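Wide Awake in Hotusbridge

12/1/24

I have been meaning to write up the sleep business since April, which is when I stopped doing it properly. Several of you asked in the comments on the soup post whether I was all right, since I had apparently published it well before dawn and it contained the word "leek" in places where no leek was called for. I'm fine. I was up.

The trouble isn't falling asleep. I fall asleep like a dropped coat. My husband claims I once went under while explaining to him why I couldn't sleep, and I can't argue, I wasn't there. What I do is wake up at 2:50. I get to look at the clock, have the same thought (oh, good, you again) and then lie there going through the files.

You probably know the files. There's the one about whether I locked the car. There's the one where a woman at a wedding asked how I knew the bride and I said "from birth," which was meant to be funny and also wasn't true. There is a surprisingly thick one on the roof. At that hour the roof of our house on Gondside has failed in every way a roof can, and I've paid for it by selling the piano, which we don't own. Then at breakfast the roof is a roof again and I feel like I've been mugged by somebody very boring.

So I did what you do and asked people. I don't recommend it. Everybody has a cure and they are all a bit hurt if you don't take theirs. My sister said magnesium. The man who fixed the dryer said no screens, then showed me a video on his phone about it. Somebody at work said cherries. I ate a great many cherries and can report that I was awake at 2:50 and also had to get up.

Then came Pramuvix. If you haven't seen the ads, you must not be awake enough. It's an app, and it costs $28, and for this it listens to you all night from the bedside table and in the morning gives you a score. The voice is very calm. It says things like "Your night had some texture." My first score was a 50, and I said out loud, in my own kitchen, "Out of what?"

Out of a hundred. I had hoped sixty.

Now, I was a good student. I don't say that to brag, it has been no use to me at all, but I was the kind of kid who asked for the extra worksheet. Give me a score and I'll try to raise it, even when trying is the exact thing that lowers it. I went to bed early to please the app. I lay in what I thought was an impressive posture. I breathed in for the count and out for the count and thought, this must sound great from over there. At 2:50 I would wake up and keep still so it wouldn't notice. I was faking sleep for a telephone.

It noticed. "You may have been restless," it said. I may have been!

I kept at it right through the summer, which tells you something about me and subscriptions. In the end it was my husband who put an end to it. The app had flagged "a second sleeper with possible snoring," and he felt that he hadn't signed anything.

After that I went old-fashioned and borrowed a book from the library here in Hotusbridge. I won't name it, as the author seems like a nice man and I'm about to be rude about him. His position is that the bedroom must be cool, dark, quiet and used for nothing else. No reading in there, no phone, no folding laundry on the bed, no talks about money. I'd like to know where he thinks people keep their talks about money. Ours is not a big house. If I couldn't fold laundry on the bed I would have to do it on the stairs like a Victorian.

He is also very firm about curtains. There's a whole chapter. I read it in bed with a flashlight, breaking most of the others.

The one thing in there that I did try, and stuck with, was getting up. You're not supposed to lie there and stew. You are supposed to leave the bedroom after a little while, go and do something dull in low light, and come back when you're sleepy. I'd always resisted this on the grounds that getting up means you've lost. But I had been losing lying down for months, so I put on the big socks and went downstairs.

I'll tell you what I found dull enough, in case it's of use. Matching lids to containers was no good, it made me furious. Ironing was good but I scorched a pillowcase. Crosswords were bad, too much hope in them. The best thing by a mile was a book of the town's old drainage records that my father-in-law left here and that has been holding up one end of a shelf. It is the least exciting thing I've ever read and I've now read a good deal of it. There is a culvert they argued over for years. I found myself taking sides. I was downstairs in the small hours whispering "just replace the pipe," and had to go back to the ironing.

It was during the drainage period that I got to know the night side of the street, and this is really what I wanted to write about, sorry for the long way around.

Gondside at that hour is busier than you'd think. The fox is out, or a fox is, walking down the middle of the road as if he's paid for it. The house with the hedge has a kitchen light that comes on for a few minutes and goes off, always the same few minutes, and I have built that person an entire life. And across from us and down a bit there is a window with a lamp in it that turned out to belong to Iestyn Lewis.

I'd only known Iestyn to nod to. He has the good gate. I was putting the recycling out one night (in the socks, in a coat, let's not dwell on it) and so was he, and we looked at each other the way people do when they meet in a doctor's waiting room. He said, "Two-fifty?" I said yes. He said he was more of a quarter past, himself.

He has been at it for years. He had no cure whatsoever to offer, and I can't tell you how much I liked him for it. He said he'd tried the cherries. He said what he does now is make toast and listen to the shipping news from a country whose language he doesn't speak, and some nights he goes back up and some nights he doesn't, and that either way it gets to be morning. Then he told me I was putting my glass in the wrong bin.

We don't meet up or anything. I want to be clear with the neighbors who read this, hello. But if I'm down there with my culvert I'll see the lamp on, and I leave ours on too, and I find I mind it all a lot less. I used to lie there feeling like the only awake person in the county, which is a silly thing to feel and a hard one to talk yourself out of. Now I know there's a man over the road eating toast.

On the mornings after a bad one I walk into town and have the ginger coffee at Lâm, where they've stopped asking how I am and just look at my face and decide on the size. I've had the large all week. The boy at the counter told me his grandmother slept in two shifts her whole life, with a bit of sewing in between, and thought people who slept straight through were showing off. I've been turning that over. I'd love to be a person with two shifts. It sounds organized. It sounds as if you'd have a lot of finished sewing.

The library man mentions this as well, to be fair to him, somewhere after the curtains. People used to do it all the time, he says, or some people did in some places, he hedges a fair bit. They'd get up in the middle of the night and pray or poke the fire or go and see a neighbor. Then he goes straight back to telling you to buy a thicker blind, as if he hadn't just said the only interesting thing in the book.

Anyway, the current state of affairs. I've deleted Pramuvix, although it still emails to ask if my nights have improved and I still feel I should answer. The magnesium is in the cupboard behind the other magnesium. I go up when I'm tired, and most nights I see 2:50, and some nights I see it and roll over and that's it until the alarm, and I've no idea what I did differently. Last week I slept right through and woke up in a panic, thinking I had missed something. I went and checked the roof.

My husband thinks that I should be told to stop reading the drainage records now, as I've begun bringing them up with guests. He's probably right. But they're just about to vote on the pipe and I've come this far.

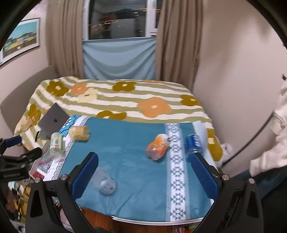 The other thing I've changed is the clock. I turned it to face the wall, on the library man's advice, and for a few nights I lay there guessing. Then I'd lean over and turn it back to see how close I was. I'm getting very good at it. If anyone has a duller book than mine I would be glad to borrow it, and if you're on our side of Gondside you can leave it on the step any time, I'll hear you.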